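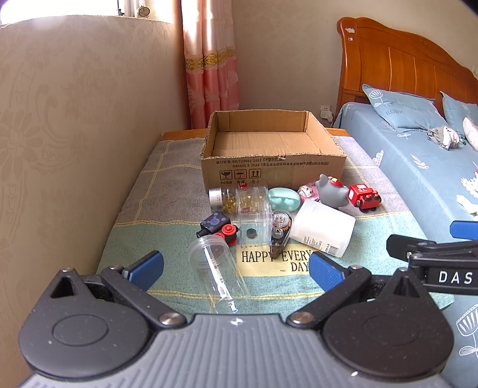
What does the new release of the Pons planner change?

It moves the choice of grasp order out of a fixed script and into a planner that re-ranks every candidate object after each pick, using the current camera view and the measured opening of the fingers.

Trolton released version 10 of Pons, its planning and control package for two-finger grippers, on 17 January 2023. The package is developed at the company's Miltbridge office and covers perception, grasp ranking, motion planning and log replay. Existing license holders can install it now. The older script interface stays in place but is marked as deprecated and will be removed in a later version.

The main change is in how Pons handles clutter. Earlier versions segmented the view once, built a list of targets and worked down the list until it was finished or a grasp failed. This was adequate for parts in trays. It was less suited to household items spread over a soft surface, where moving one item shifts its neighbors and the stored positions go stale. Version 10 keeps no list. After each pick it discards the old ranking, segments the new view and scores every object again.

The score has four terms: predicted grasp stability, clearance for both fingers, travel distance, and the expected disturbance to nearby objects. The weights sit in a plain text file and can be changed between runs without a restart. Trolton ships one set for rigid surfaces and one for bedding and other soft surfaces. The second set places more weight on disturbance and limits how far the fingertips may press below the estimated surface height.

Transparent objects get separate treatment. A clear bottle or an empty plastic cylinder returns little usable depth, and Pons 9 often placed its surface at the level of the blanket or table behind it. The new perception module estimates the outline from the color image first, then fits a simple closed shape to it. Where the contents of a clear container are visible, the module is trained to assign them to the container and not to treat them as separate targets. A bottle of yellow capsules lying on its side should therefore come back as one object with one grasp axis.

The company tested the module on 1156 recorded views, of which 190 contained at least one clear container. It reports that false targets inside containers fell by 53 percent compared with the previous version. Results for rubber and plush toys were unchanged. The views were recorded with hand-held grippers in furnished rooms, and the evaluation set was kept apart from the training material. Trolton has not published the set.

Printed surfaces were the other source of false targets. Lettering on a blanket or a patterned sheet can look like a small flat object to a segmenter that relies mainly on color edges. Pons 10 compares each flat candidate against the local surface fit and drops it if the two agree within a set tolerance. The tolerance is exposed as a parameter. Set too wide, it will also drop thin real objects such as cards and coins, and the release notes advise against raising it for sorting jobs that include them.

On the control side, the finger loop now accepts a stop condition based on the change in pad position — earlier versions used motor current only. The difference matters mostly with light, smooth items that roll when touched, such as an egg-shaped case or a small bottle on its side. If the pads meet resistance on one side only, the controller holds that finger and closes the other. If neither side settles, it opens, reports a failed grasp and returns control to the planner.

Two-gripper setups are supported, with limits. Pons 10 plans for both grippers in a shared space and reserves a volume around each set of fingers. Only one gripper may enter a reserved volume at a time. Handing an object from one gripper to the other is not supported in this version.

Tooling has been reworked more than the release notes suggest. The replay viewer now steps through a run by decision instead of by time, so a user can open any pick and read the full ranking as it stood, including the rejected candidates and the term that ruled each one out. Logs from hand-held recordings load in the same viewer. Finger opening and image are aligned on import, and a drift check flags recordings where the two clocks separate. Files from Pons 8 and earlier have to be converted with a command line tool, which is included.

Fosalham, a contract packing firm, has run a pre-release build on one line since October. It uses the planner to empty mixed cartons of small consumer goods and place the items in separate bins. The firm kept its own motion layer and connected only the ranking module, an arrangement Trolton now documents as a supported configuration. According to the firm, most of the setup time went into the disturbance weight, and the shipped value for rigid surfaces proved too cautious for its cartons.

Re-ranking after every pick costs time. On the reference computer the planner is slower per cycle than version 9, and the gap grows with the number of visible objects. Users with orderly scenes can switch to a partial mode, which rescans only the area near the last pick. In partial mode an object that has rolled outside that area is not found until the next full scan.

Known issues at release include unstable outlines on clear objects under strong window light, and a crash in the viewer when a log contains no successful picks. A fix for the crash is in testing. The lighting problem is listed as open — no date has been given.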